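3.2 Dispensing station and table layout 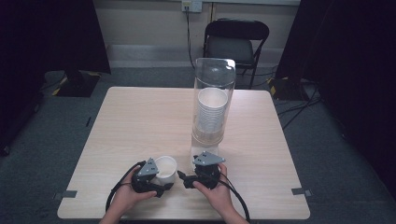
Figure 3. Station layout: clear tube dispenser at the back center of the table, single cup at the front.

All sessions at the Cornton site used the same square table with a light wood-grain top. The dispenser was placed near the back center of the table, and a cup in use was set down in the open area in front of it (Figure 3). The dispenser is a tall, transparent cylinder with a rounded top, standing on a clear rectangular base. White paper cups are nested in it upside down, so a cup must be turned over after removal before it can be filled. Haslam and Goodall used an upright stack in their earlier study and reported that users often touched the inside of the rim. The inverted stack was adopted here for that reason.

The clear wall allows the fill level to be read from any seat without lifting the top. Refill was carried out by the session lead when the stack fell below a fixed height, and never while a trial was in progress. Each sleeve supplied by Bramwell held 25 cups. Cups from opened sleeves were not carried over to the next day, as the rims tended to flatten in storage and this changed the force needed to separate them.

A trial began with the table clear except for the dispenser. It ended when one cup stood upright on the tabletop with the rim facing up. Three outcomes were recorded: single release, double release (two or more cups still nested), and no release. Crushed or creased cups were logged separately and removed from the count. Across both rounds of testing, 2,396 trials were completed, of which 557 were run in October with the Stevis cup, a slightly stiffer type with a tighter rolled rim.

Coding was done by Roy and Lockwood, working independently. Where the two disagreed on whether a release was single or double, the trial was passed to Bellamy for a final decision. Results for the two cup types are reported separately in Section 4, because the change in rim stiffness affects the double release rate more than it affects the time per cup.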